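# New robot arm guideline asks for a lot of trust

A trade group of robot installers and parts suppliers put out a new good-practice guideline on Thursday for small robot arms working on tabletops, and the people it is meant to protect were not rushing to applaud it.

The Handen guideline, named for the town where most of the drafting meetings were held, runs to 12 pages and covers arms with two-finger grippers that pick up small items and put them down again. It is voluntary. A shop that wants to say it follows Handen fills in a form, keeps the form, and may print the Handen name on its paperwork. There is no inspection. There is no fee either, which the group mentioned several times at the launch in Rodovcombe.

Much of the text is hard to argue with. It says fingers should be checked for wear before each shift. It says the table should have a marked edge and that anything the arm isn't meant to touch should be kept outside it. It says someone should be named as responsible for each arm, by name and not by job title, and that this person should be able to stop it from where they normally stand.

The trouble starts in section 4, on testing. Under the guideline, a new picking task can be approved after 300 trial picks in simulation, with no set number on the real machine. Installers have wanted something like this for years. Real trials take up floor time, and floor time costs money. A simulated arm can run all night and never chips a fingertip.
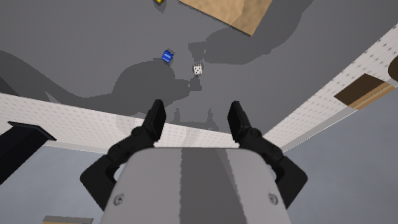

Whether a clean run on a screen says much about a Monday morning on a packing line is another matter. The guideline asks that the simulated table "reasonably resemble" the real one. It asks for a mix of object shapes and for lighting that casts shadows, on the grounds that shadows can confuse a vision system. It does not say how many shapes, or how dark the shadows, or who decides that the resemblance is reasonable. In practice the installer decides, and the installer is the one waiting to be paid.

Mared Ellis has run the floor at Briggs, a parts packing firm outside Rodovcombe, through two rounds of new equipment. She read the draft in April and sent in comments. She said she got a polite reply and saw one comma change.

"I'm not against simulation," Ellis said. "We use it. It catches the dumb mistakes early and I'm glad of that. But I've had an arm that was perfect in the software and then couldn't hold a box lid because the lids came in from a different supplier and they were a bit slicker. The software didn't know about the supplier. How would it?"

Her main request was for a minimum number of picks on the real machine, with the real parts, watched by somebody from the site who has the power to say no. That is not in the final version. A line saying sites "may wish to consider" supervised trials is in an appendix.

The group defended the choice in a written statement. It said a fixed number would be unfair to small firms and would go out of date quickly. It also said that members already carry out physical checks as a matter of course, and that the guideline was written to describe good work where it exists.

That last point sits oddly with the rest of the document, which is quite happy to fix numbers elsewhere. It fixes the number of simulated picks. It fixes how long records should be kept, at 2 years. It even gives a smallest size for the lettering on the warning label. If a number can be found for a label, it should be possible to find one for the part where a machine first closes its fingers on something while a person is standing beside it.

There is also the matter of what counts as a failure. The guideline lets an installer throw out any failed trial that was caused by "an object placed outside normal conditions." Anyone who has worked near a packing table will know that objects outside normal conditions make up a good part of the day. Things land on their side. They end up touching each other, or half over the edge. A trial that goes wrong for that reason seems like the one most worth keeping.

Sirnach, a supplier of gripper parts that helped write the section, said discarded trials would still have to be logged. That is true, and it is a useful rule. But the log stays with the installer, and the customer has no right under the guideline to see it. Ellis said she plans to make access to the log a condition of her next contract and would advise other buyers to do the same before they sign anything with the Handen name on it.

Some of the record-keeping rules are an improvement on what many shops have now. Every change to the gripper is supposed to be written down, including swapping one set of fingers for another, and a swap is supposed to trigger a fresh round of tests. The guideline is also firm that software updates count as changes. Plenty of arms in daily use today have been updated with no note made anywhere, and if the form puts a stop to that it will have done some good.

Still, a form that an installer fills in about its own work, and then keeps in its own drawer, is a modest kind of protection. The group said it has no plans for outside checks in the first year. Asked what would happen to a member that used the name without following the rules, a spokesperson said the matter would be "raised with them."

The guideline takes effect as soon as a member chooses to adopt it. The group is accepting comments on the next version but has not set a closing date, or said when the next version is due. Ellis said she would be sending hers in again, mostly unchanged.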